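Tying an interrupted stitch: notes for the practice bench

I wrote these pages for newcomers to the Wonach suturing course, and I still go back to them myself before a long session. Pour yourself a cup of tea first, as this is fiddly and goes better unhurried.

Cut your thread to 18 cm. Any longer and you'll spend the evening chasing loops - any shorter and the second throw becomes a struggle.
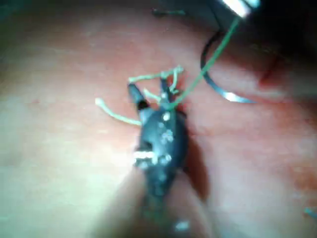
Take your bite square to the tissue and let the needle follow its own curve. Draw the thread through slowly until you have a short tail, and leave that tail somewhere you can find it again.

Old ends are a nuisance, so trim them cleanly and lift them away when you can.

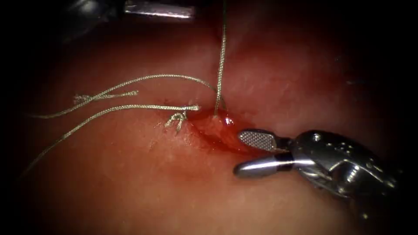
Now for the first throw. Wrap the long end round the jaws, reach for the tail and pull the two ends apart, low and level. Do go gently!

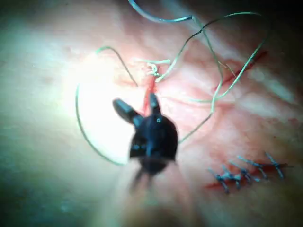
Slack is what catches most of us out. Keep the spare thread to one side before you wrap, or you'll soon have big open loops curving about and a little pale tangle sitting where the strands meet, and it is very hard to tell which end is which.

Lay the second throw the opposite way, then add a third and snug it down.
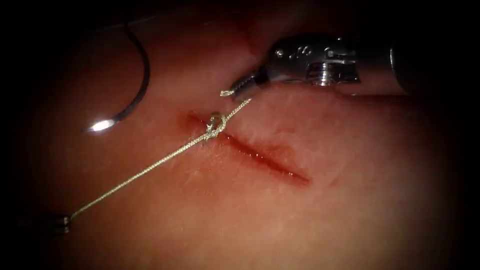

Look at the edges before you move along. They should meet without puckering, and I'd sooner redo a stitch than leave it too tight. Ten in a row is plenty for one evening.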